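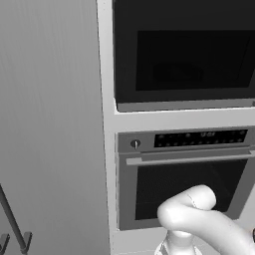

Por que ensinar uma tarefa por teleoperação em vez de programá-la? Porque quem opera o braço já sabe abrir um forno, e esse saber passa para os dados sem que ninguém precise traduzi-lo em equações.

Figura 2. Cozinha simulada em tons de cinza, com o braço branco diante do forno embutido e o micro-ondas no compartimento de cima.

3.2 Coleta de demonstrações

As demonstrações foram gravadas no simulador Ornix, em quatro tarefas: abrir a porta do forno, fechá-la, girar um botão do painel e levar a garra até a alça sem tocar o vidro. O operador conduz o braço com o controle manual Yule, de 6 graus de liberdade, e vê a cozinha pela mesma câmera que alimenta a política. Essa escolha nos rendeu a melhor surpresa do projeto — os operadores passaram a corrigir a trajetória cedo, bem antes do contato, e a política aprendeu a fazer o mesmo!

Gravamos 3000 episódios e mantivemos 2037 após a filtragem. Foram descartados os episódios com colisão entre o cotovelo e a porta e aqueles em que o operador soltou o controle antes do fim. Pausas e hesitações curtas ficaram, pois o método Masenetti de segmentação lida muito bem com elas.

O forno é um caso especialmente rico. A alça horizontal admite muitas pegadas válidas, e cada operador tem a sua — uma variedade que o conjunto Clutley, gravado por condução manual do braço, quase não apresenta. A comparação entre os dois conjuntos está na Seção 4.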